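Kirneck hand-held gripper kit: six months of use

31 December 2021

I bought the Kirneck two-gripper kit in June and have used it most working weeks since. A few people have written to ask whether it's worth the money, so I'm putting my notes in one place before I forget which problems were the kit's and which were mine.

The short version: the grippers are good, the software is fair, the manual is poor, and the spare parts situation has gotten better. I paid 1464 dollars for the pair with the standard case. Shipping was extra.

What you get

The kit is two identical hand-held grippers, two cables, a small hub, a charger, a bag of spare fingertips and a foam-lined case. You squeeze the handle and the fingers close. The camera on top records what the fingers are doing, and the software keeps track of how far open the jaw is. You collect a pile of these recordings and use them to train a robot arm with a matching gripper on the end. If you already have an arm, you need the mounting plate, and that is a separate order. I didn't notice that until the box came.

You can buy a single gripper. I wouldn't, unless you are sure that you only want one-handed tasks. Folding, pouring and opening jars all want two, and adding the second one later costs more than buying the pair.

Setup

Charging and updating took me most of a morning. The updater runs on one gripper at a time and doesn't tell you which one it is talking to. I put a strip of tape on each handle and wrote L and R on it. The manual says to calibrate the cameras once, when you first unpack them. I do it again whenever the case has been in a car, and the results have been steadier that way.

Pairing over the hub was simple. The wireless mode dropped out on me often enough that I gave up on it and went with the cable. The cable is thin and it gets in the way when you turn your wrist past a certain point, but I have not lost a recording with it plugged in.

The fingers

These are the best part of the kit. The fingertips are soft and they grip well on plastic, cardboard and cloth. They are not great on wet glass. I keep a towel next to me for that.

The tips wear. Mine started to look shiny after a couple of months and then began to slip on smooth cups. Swapping them is easy and you don't need a tool – pull the old one straight off, push the new one on until it clicks. Check that the two tips meet evenly before you record anything. I skipped that once and had to throw out an afternoon of work.

Kirneck sold replacement tips only in large packs when I bought mine. Now they sell small ones too, and Gormont carries them, so you don't have to wait for an overseas order.

Comfort

The grippers are heavier than they look in the store pictures. For the first week my forearm was sore by lunch. I now stop every half hour and that takes care of it. People with smaller hands have told me the squeeze handle is too wide when the jaw is all the way open. There is no adjustment for this, and there should be.

I tried resting my elbow on the table, and that helps with slow jobs like threading or stacking. It doesn't help with anything where you have to reach.

The software

The recording program is plain and does what it should. You press a button on the handle to start, press it again to stop, and the file shows up in a list. You can delete bad takes from the list right away. Do this as you go. I let mine build up the first time and then had to sit through all of them.

I did a test with 100 takes of the same task, picking up a sponge and putting it in a bowl. The program marked 71 of them as clean. When I watched the rest, most of the rejected ones had the same cause: I was moving too fast and the tracking got lost. Slowing down fixed nearly all of it. The program could say so, but all you get is a red mark next to the file name.

Exporting is slow. Start it before you go home.

The camera

The lens is very wide. That's what you want, because the fingers and the object both stay in view when you get close to something, but it means the camera also picks up whatever and whoever is near you. If you work in a shared office, tell people. The program has a setting that covers faces with blocks, and I would leave it on.

Light matters more than I expected. Bright ceiling lights come out as long curved strips in the recording. It looks odd, but it didn't hurt the tracking for me. Bare white tables were more of a problem, and putting a patterned mat down helped.

With two grippers you also get each one showing up in the other one's recording. Facing them toward each other across the table is a quick way to check the lens and the tips for dirt before you start.
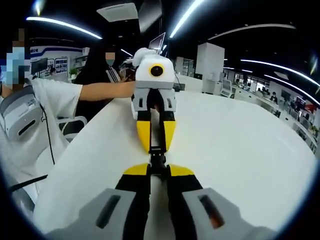
How it compares

I have used the Åberg set on loan. It is lighter and the handle is more comfortable, and the manual is written by somebody who has used the product. The fingers are stiffer, though, and it dropped soft things that the Kirneck held. It also costs a good deal more. If your work is mostly boxes and hard parts, I would look at the Åberg first.

The Plilladmont service is a different idea. You send them a description of the task, they do the recording and you get the files. I asked for a quote and decided against it, mainly because I change my mind about tasks too often. For one fixed task it could make sense.

Would I buy it again

Yes, the pair, with the mounting plate and an extra pack of tips in the same order. I would skip the hard case upgrade – the standard one has held up fine.

I still haven't tried the new firmware that came out this month. I'll add a note to this post once I've run it on both grippers.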